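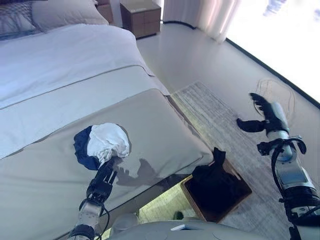

*Duker hands on a two-arm base, bedroom test. Left hand closed on a navy and white garment, right hand open.*

# Duker multi-finger hand, left and right

The Duker is a dark, multi-finger hand for mid-size robot arms. We sell it singly or as a matched pair. It is meant for labs and integrators who need to pick up soft goods and ordinary household items with the same tool, and who don't want to change fingertips between tasks.

Lo Presti has stocked the Duker since November. Before that we carried only the Derik two-jaw gripper, and most questions we get are about which of the two to buy. The comparison below comes from our own bench and room trials, run by Leonardo Vitale in our applications group.

## What you get

- One hand, left or right (state which when ordering)
- Wrist adapter plate with screws
- Power and signal cable
- Spare fingertip pads, one set
- Printed quick-start sheet

The controller is sold separately. Both the Jonlow controller and most general-purpose arm controllers with a spare serial port will drive it. Sample code is on the download page.

## Duker or Derik

Leonardo ran 200 picks with each hand. Items were clothing, folded towels, and small boxed goods, presented on a bed and on a rug. Same arm, same cameras, same operator.

| | Duker | Derik |
|---|---|---|
| Type | Multi-finger | Two-jaw |
| Failed picks out of 200 | 13 | 48 |
| Failures on clothing only | 9 | 41 |
| Setup time, first use | 18 minutes | 6 minutes |
| Controller included | No | Yes |

Nearly all of the Derik's failures were on clothing. The jaws close on a fold, the fold pulls through, and the garment slides back down. On boxed goods there was little between them, and the Derik was quicker per pick.

The Duker did better with a loose garment because the fingers gather the cloth before closing. It still has trouble with a single flat layer on a hard surface. Four of its 13 failures were a T-shirt lying flat on the floor with no wrinkle to grab. Approaching from the edge helps. So does lowering the closing speed, which is set in the controller and not on the hand.

If you only move boxes, buy the Derik. It costs less and there is less to go wrong.

## Mounting and cable

The adapter plate fits the common four-bolt wrist pattern. Check your arm drawing before ordering, as older arms may need a different plate (part on request, allow a week).

Leave a loop of slack in the cable at the wrist. A cable pulled tight will limit rotation and will wear at the connector. Too much slack catches on furniture, so turn the wrist slowly through its full range before the first run and watch where the loop goes.

## Camera notes

We used a camera at the head of the robot, looking down. Two things are worth knowing if you plan the same.

Bright windows: automatic exposure will wash out the glass and can shift when the head turns. Lock exposure on the work surface.

Hand shadow: the hand casts a shadow on pale bedding, and a simple segmentation routine may read it as part of the garment. We had fewer false detections after adding depth to the mask.

Black cloth in a dark-lined box was the hardest target for the camera with either gripper. Add light from the side if you can.

## Care

Wipe the fingers with a dry cloth. Lint collects at the finger joints when working with towels, so clear it with a soft brush at the end of each day. Replace the pads when the surface feels smooth. Do not oil the joints.

## Ordering

Single hands ship from stock. Matched pairs are checked together before dispatch and take a few days longer. A trial pair is available on loan to customers in the US, shipping both ways at the customer's cost. Orders placed on Sunday are processed the next working day.

Related: Derik two-jaw gripper, Jonlow controller, wrist adapter plates, fingertip pads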